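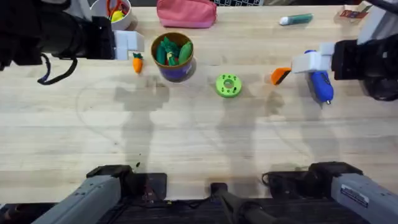 Gundivico Institute of Household and Food Studies
Introduction to Home Cookery, Part Two
Unit Notes: Fried Sweet Doughs

Prepared by Asabe Dauda and Efe Iyamu
Practical sessions: Kitchen 154, Gunstead Building

Scope of the unit

The previous unit dealt with flatbreads cooked on a dry or lightly oiled griddle. The present unit takes up doughs and batters that are cooked in deep oil. Two products are studied in detail: chin chin, a firm dough cut small and fried until crisp, and puff-puff, a yeast batter dropped by hand into the oil and fried into soft balls. Both are made in quantity for holidays, weddings and naming ceremonies, and both are sold in markets and from home kitchens through the year.

Students are expected to have read the chapter on wheat flour in the course reader before the first practical session. Those who missed the September demonstration should obtain a copy of the attendance sheet from Halima Akinola.

Terms used in these notes

Dough: a mixture of flour and liquid stiff enough to be kneaded and rolled.
Batter: a mixture of flour and liquid that will fall from the hand or spoon.
Proofing: the period in which a yeast mixture is left to rise.
Rubbing in: working solid fat into flour with the fingertips until no large pieces remain.
Recovery: the return of the oil to its working temperature after cold food has been added.

1. Flour and liquid

All-purpose flour is suitable for both products. Bread flour may be used for puff-puff, where it gives a chewier result, but it is not recommended for chin chin, which becomes tough and difficult to roll. Flour should be sifted when it has been stored in a humid place or has formed lumps in the bag.

Flours differ in the amount of liquid they take up. For this reason the quantities of milk and water given below should be treated as a starting point. Hold back a few spoonfuls, mix, and judge the dough by touch before adding the remainder. A chin chin dough that sticks to the table will absorb more oil in the pan. A puff-puff batter that is too thin will spread into flat pieces with ragged tails, while one that is too thick produces heavy balls with a raw center.

2. Fat, sugar and egg

In chin chin, butter or margarine is rubbed into the flour before any liquid is added. The fat coats part of the flour and limits the development of gluten, and the finished piece breaks cleanly when bitten. Increasing the butter gives a shorter texture, but a dough with too much fat will crumble and shed particles into the oil. These particles burn and darken every batch that follows.

Sugar sweetens and also controls color. A dough high in sugar browns before the inside has dried, and the chin chin softens within a day of storage. Students who prefer a sweeter product are advised to dust the pieces with powdered sugar after cooling and leave the dough as written.

Egg gives firmness and a deeper color. It may be omitted, in which case the same volume of milk should be added in its place.

3. Yeast and proofing

Instant yeast may be mixed directly with the flour. Active dry yeast should be dissolved in part of the warm water with a pinch of the sugar and left until foam appears on the surface. If no foam has appeared after fifteen minutes, discard the yeast and open a new packet.

The water should be no hotter than 38°C. Students working without a thermometer may test it on the inside of the wrist, where it should feel barely warm. Hot water is the most frequent cause of failed puff-puff in the practical examination.

Proofing takes between forty-five minutes and an hour and a half, depending on the warmth of the room. The batter is ready when it has doubled and its surface is covered with bubbles. It should not be left much beyond this point. An overproofed batter smells sour, collapses when touched and fries to a dull color.

4. The oil

Use a neutral oil such as peanut, sunflower or canola. Palm oil is not used in this unit. The pot should be deep and heavy, and filled to no more than half its height. For puff-puff the oil must be deep enough for the balls to float freely and turn over, and this is the reason shallow frying pans are not issued.

The working range for both products is 170°C to 180°C. At the start of frying, drop in a small piece of dough. It should sink briefly, rise within a few seconds and bubble steadily around its edge. If it stays at the bottom, the oil is too cool. If it browns at once, remove the pot from the heat and wait.

Do not crowd the pot. Each addition of food lowers the temperature, and the oil must be given time for recovery between batches. Pieces fried in cool oil become greasy and pale, and no amount of draining will correct them.

Oil used for chin chin may be strained through cloth when cold and used once more in the same week. Oil that foams, smokes early or smells stale is to be placed in the marked drum beside the rear door. It must not be poured into the sinks.

5. Method A: Chin chin

All-purpose flour, 400 g
Butter or margarine, 75 g
Sugar, 80 g
Baking powder, half a teaspoon
Grated nutmeg, half a teaspoon
Salt, a pinch
Egg, one
Milk, 90 ml, or as needed

Mix the flour, sugar, baking powder, nutmeg and salt in a wide bowl. Rub in the butter. Beat the egg with the milk, add most of it to the bowl, and bring the mixture together by hand. Add the rest of the liquid only if dry flour remains. Knead briefly until smooth, cover, and rest for twenty minutes.

Divide the dough into four. Roll one portion at a time to the thickness of a pencil, keeping the others covered. Cut into strips and then across into small squares. Even cutting is assessed, as pieces of different sizes do not cook at the same rate. Dust lightly with flour and shake in a sieve to remove the excess.

Fry in batches, stirring often with a slotted spoon, until light golden brown. Remove the pieces slightly before they reach the desired color; they continue to darken as they drain. Spread in a single layer and cool fully before packing. Warm chin chin sealed in a jar will be soft by the following morning.

6. Method B: Puff-puff

All-purpose flour, 350 g
Sugar, 90 g
Instant yeast, two level teaspoons
Salt, half a teaspoon
Grated nutmeg, a quarter teaspoon (optional)
Warm water, 300 ml, or as needed

Combine the dry ingredients in a bowl large enough to allow for rising. Add the water gradually and beat with the hand or a wooden spoon until the batter is smooth and stretches when lifted. Cover with a damp cloth and proof as described in Section 3.

Heat the oil. Wet the hand, take up a quantity of batter, and squeeze it out between the thumb and forefinger so that a round portion drops into the oil. Keep the hand low, close to the surface, to avoid splashing. Students who have not yet mastered the hand method may use two oiled spoons. The balls should turn over by themselves; those that do not may be nudged with the slotted spoon. Fry until evenly brown and drain on a rack.

Puff-puff is served on the day it is made. It may be frozen once cold and reheated in a moderate oven.

7. Common faults

Chin chin hard throughout: too little fat, excessive kneading, or bread flour used.
Chin chin breaking up in the oil: too much fat, or the dough too dry.
Chin chin soft after storage: packed warm, cut too thick, or too much sugar.
Puff-puff flat: batter too thin or overproofed.
Puff-puff raw in the center: oil too hot, or portions too large.
Puff-puff oily: oil too cool, or pot overcrowded.

8. Safety in the practical session

Hair is to be tied back and sleeves fastened. Pot handles are turned inward. A hot pot is never to be left unattended or carried across the room. In the event of an oil fire, turn off the burner, cover the pot with its lid and call the instructor. Water must not be used. Burns of any size are reported at once to Ikechukwu Lawal, who holds the first aid key.

9. Preparation for assessment

Each student will produce one batch by Method A or Method B, to be drawn by lot, and will submit a written record of one page. The record should state the oil temperature at the start of each batch, the frying time, and any change made to the quantities of liquid. Marks are given for texture, evenness, color and the condition of the work area at the end of the session.

Requests to substitute an ingredient on grounds of allergy should be made to Hawi Beyene, extension 337, before the shopping list is closed. Aprons are available on loan from the Ekwueme storeroom and must be returned washed.

Reading for the next unit: course reader, chapter on sugar syrups, up to and including the thread and soft ball stages.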